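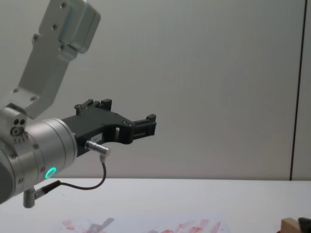
From: Equipment Planning Office, Kundstead
To: Automation users list
Subject: Re: Second gripper and cabling, next year's budget
Sent: Saturday, 09:40

Colleagues,

A member of the Nukach group wrote:

> Could the office confirm whether the spare gripper and its
> cable are to be charged to the Powell allocation? We were
> quoted 1,754 for the pair, delivery excluded.

The charge will fall to Powell, provided the order is placed before the end of August. Orders received later will be held over to the next round.

Groups are asked to quote for the gripper, the connector and the cable as separate lines. As fitted at present, the cable hangs in a loop below the wrist joint, and any replacement should be of a length that permits the same run.

The ceiling for each bench remains 3,395. White tabletops marked by paint or pen are a matter for the Kerkevham stores and should not be included. Paper and wooden blocks come out of group consumables.

Please return the form with 2 written quotations within 5 working days.

Equipment Planning Office
Kundstead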